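외딴섬 모험소설, 어느 판본으로 읽는 게 좋을까요?

최종 수정: 8월 23일

올가 이글레시아스

안녕하세요, 눈팅만 하다가 처음 글 써봐요. 요즘 옛날 모험소설에 푹 빠져 있는데요(잃어버린 땅, 난파선, 지도에 없는 섬 이런 거요!) 『툴람빌의 안개 해안』 3부작을 시작하려다가 판본에서 막혔어요. 도서관에는 레케나 출판사에서 나온 두툼한 합본이 있고, 중고 서점에는 클레쿤비 문고판이 1권이랑 3권만 있더라고요. 합본은 머리말부터 줄거리를 다 말해버린다는 얘기를 들어서 좀 겁나고, 문고판은 2권이 빠져 있으니 그것도 애매하고요.

그리고 1권 앞부분을 서점에서 조금 읽어봤는데, 화자가 남의 일기를 옮겨 적는 형식이잖아요. 그러다 갑자기 날짜가 훌쩍 건너뛰어서 제가 페이지를 두 장 넘긴 줄 알았어요. 원래 이런 건가요, 아니면 문고판이 축약본이라 그런 건가요? 출퇴근길에 하루 30쪽 정도씩 읽을 생각이라 너무 무거운 책은 힘들긴 한데, 축약본이면 그냥 합본으로 갈게요. 순서도 꼭 1권부터여야 하는지 궁금해요. 3권이 제일 재밌다는 분도 계셔서요. 읽어보신 분들 도와주세요ㅠㅠ

폴케 크밤

합본 사세요. 문고판은 글씨 작아서 눈 아픕니다. 순서는 뭐 아무렇게나 읽어도 다 이해돼요. 저는 3권부터 읽었는데 괜찮았어요.

울란 우이산

앗 저 이 시리즈 진짜 좋아해요! 반가워서 길게 씁니다.

우선 날짜가 건너뛰는 건 원작이 그래요. 선장이 열병으로 앓아누운 동안 일기가 비어 있고, 그 빈 부분을 나중에 다른 사람이 자기 기억으로 채워 넣거든요. 그러니까 1권에서 "어 뭐지?" 싶었던 데는 그냥 그대로 두고 읽으시면 돼요. 2권 중반쯤 가면 그때 무슨 일이 있었는지 나오는데, 더 말하면 스포니까 여기까지만 할게요. 저는 거기서 지하철 내릴 역을 지나쳤어요 ㅎㅎ

클레쿤비 문고판 얘기를 하자면, 1권은 축약이 아닌데 3권은 손을 좀 댔어요. 절벽 아래를 따라 행군하는 장면이 원래는 60쪽 가까이 이어지는데 문고판에서는 아주 짧아졌어요. 물 떨어지고, 말다툼하고, 올라갈 만한 틈을 찾았다가 막혀서 되돌아 나오고, 그걸 계속 반복하는 대목이라 지루하다는 분들도 있어요. 그런데 저는 그 지루함이 좋더라고요. 같이 걷는 기분이 들어서요. 그걸 다 견디고 나서 고원이 나와야 맛이 나는데, 문고판에서는 몇 쪽 만에 올라가 버려서 허무했어요.

그래서 제 추천은 이래요. 1권은 가벼운 문고판으로 들고 다니면서 읽고, 마음에 들면 2권부터 레케나 합본을 도서관에서 빌리세요. 합본 머리말은 무조건 건너뛰시고요! 첫 문단에서 누가 살아남는지 말해버려요. 아, 그리고 합본 맨 뒤에 섬 지도가 있는데 이것도 다 읽을 때까지는 안 보시는 게 좋아요. 지명만 봐도 결말이 짐작되는 데가 있어요.

순서는 위에 아무렇게나 읽어도 된다고 하셨는데... 음, 저는 반대예요. 3권은 1권에서 난파당한 사람들이 다시 만나는 이야기라, 먼저 읽으면 그 사람들이 왜 서로 말을 안 하는지 알 수가 없어요.

혹시 1권을 읽고 문장이 너무 옛스러워서 힘드시면 『스킬렐 항해기』를 먼저 읽어보셔도 좋아요. 분위기는 비슷한데 훨씬 짧고, 일기 형식도 아니라 술술 넘어가요. 거기도 거대한 도마뱀 나옵니다(중요!).

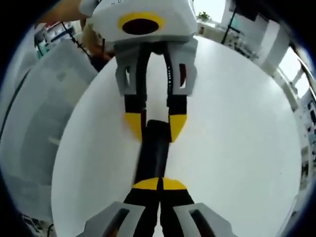 로살리아 프리에토는 머리말을 건너뛰라는 데는 찬성이지만 『스킬렐 항해기』를 먼저 읽는 건 말리고 싶다고 했어요. 그걸 읽고 나면 툴람빌 1권의 난파 장면이 어디서 본 것처럼 느껴진다고요. 듣고 보니 저도 그럴 것 같긴 하네요. 폭풍이 오기 전에 새들이 사라지는 것까지 닮았거든요. 그러면 스킬렐은 3부작을 다 끝내고 아쉬울 때 읽으시는 걸로 고칠게요.

참, 중고로 2권을 따로 구하실 거면 표지 말고 차례를 확인하세요. 제가 1월에 산 책은 마지막 장이 통째로 빠져 있어서 결국 도서관에 가서 그 장만 읽고 왔어요.

관련 글

일기체 소설 읽을 때 날짜 메모하시나요?
공룡 나오는 옛날 소설 추천 부탁드려요
레케나 합본 제본 상태 어떤가요
난파 이야기인데 제목이 기억 안 나요
『스킬렐 항해기』 결말 이해하신 분 (스포 있음)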